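Christos Pappas is the morning host of Lomolby Radio, a public station with 121 local affiliates. He joined the station as an overnight producer and moved to the news desk in July of his second year.
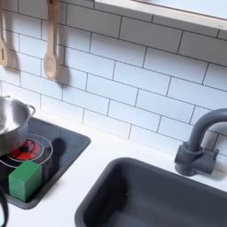
Before radio, Mr. Pappas covered city government for the Zenuten Courier. His series on the Kemppainen bridge contract ran to 167 articles. 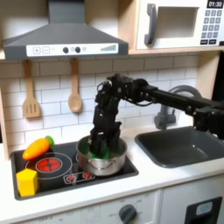 He is a regular guest on Zultska Weekly, hosted by Danish Bangash, and has recorded 546 interviews to date. 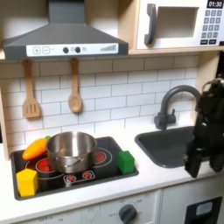

Speaking Requests

Inquiries should be sent in writing to the station office.

Posted Sep 20, 2018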